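Category: Trade and Export | Funded Programmes | Reports

Progress report to the Huvcombe Enterprise Fund: Household Goods Export Programme, first half

Submitted by Mortimer Yazzie, Programme Manager
2022-04-13

1. Purpose of this report

This report sets out progress under the grant awarded to Hallon Trade Support for the Household Goods Export Programme. It covers the period from the signing of the grant agreement to the end of March. It should be read alongside the financial return, which has been sent separately to the Fund's grants officer.

The programme helps small makers of homewares and kitchen goods in the Huvcombe area to sell abroad for the first time. Support takes the form of advice on customs paperwork, help with labelling and translation, and a shared freight service from the Ilus depot.

2. Firms taking part

The grant agreement set a target of eight firms by the midpoint of the programme. Eight firms have signed participation agreements and all remain with us. Two are makers of kitchen textiles, three produce ceramics and glassware, and the others sell small wooden goods, candles and storage items.

Recruitment was slower than planned during the autumn. Several firms that had expressed interest withdrew when they learned how much paperwork would fall on them before a first shipment. We have since rewritten the introductory pack so that the commodity code, the origin statement and the commercial invoice are each explained on a single page. The two firms that joined most recently did so after reading the new version.

3. Shipments and orders

In the reporting period the programme handled 931 parcels through the shared freight service. Of these, 367 went to shops and wholesalers and the remainder to private buyers. The Fund will recall that the original application expected trade orders to make up the larger part. We now believe that small firms are more comfortable starting with direct orders, and that wholesale custom follows once they have settled their prices in the buyer's currency.

Returns have been low for ceramics and higher for textiles. The main cause given by buyers was that the size stated on the listing differed from the size of the goods after washing. Both textile firms have agreed to state finished sizes in centimetres, with a tolerance, from the next batch onwards. 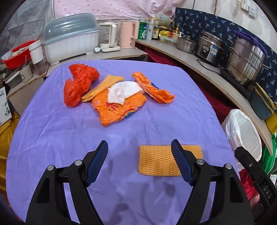
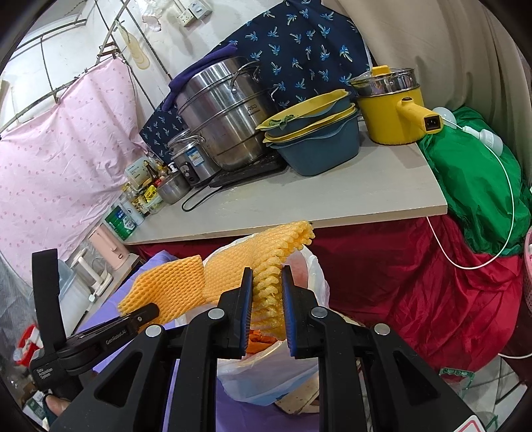
4. Customs and labelling

Customs delays were the most frequent complaint from participating firms. In most cases the goods description on the invoice was too general. Entries such as "gift items" or "household goods" were queried at the border and held until a fuller description was supplied. Grigore Enache, our customs adviser, has drawn up a standard list of descriptions for the goods our firms sell most often - this has been in use since February and the number of queries has fallen.

Labelling work has taken more adviser time than was budgeted. Fibre content, care instructions and the importer's address must all appear in the correct language for each market, and firms with short production runs find it costly to print several versions. We have arranged for a single folded label to be used where the rules allow it. A first print run of 2000 labels has been delivered and shared between the textile and storage firms.

One matter remains open. The firm making candles has not yet received confirmation that its warning labels are acceptable in two of its intended markets. No candles will be sent to those markets until written confirmation is in hand.

5. Freight

The shared collection from Ilus runs once a week. Our carrier, Dobos Freight, gave notice in January of an increase in its fuel surcharge. After discussion the carrier agreed to hold the base rate until July, and the surcharge has been met from the contingency line. The Fund's approval for this use of contingency was given by letter and a copy is attached to the financial return.

We have looked at moving to two collections a week. At present volumes the second vehicle would leave the depot less than half full, and we do not recommend the change. The question will be looked at again when the autumn orders are known.

6. Spending against budget

Spending is slightly below profile. The underspend arises mainly from the late start of the translation contract and from one trade visit that was replaced by online meetings with buyers. Adviser time is over profile for the reasons given in section 4. We ask the Fund to agree that the unspent travel money be moved to adviser time. No increase in the total grant is requested.

7. Risks

The main risk is a further rise in freight charges after the present rate ends. A second risk is that exchange rates move against firms which have quoted fixed prices to wholesalers for the whole season. We have advised all firms to put an expiry date on their price lists, and most have done so.

8. Work planned for the next period

Firms will be offered individual pricing sessions before the summer. The listing templates will be revised to include finished sizes and packed weights. A survey of overseas buyers is in preparation and the draft questions will be sent to the Fund for comment before they are issued.

The next report is due at the end of the programme year. Questions on this report should be addressed to the Programme Manager at the Huvcombe office.

Related items
Introductory pack for first-time exporters
Standard goods descriptions for commercial invoices
Ilus depot: collection times and packing rules
Notes from the autumn meeting of participating firms

We use cookies to help this site work and to understand how it is used. Accept all | Manage settings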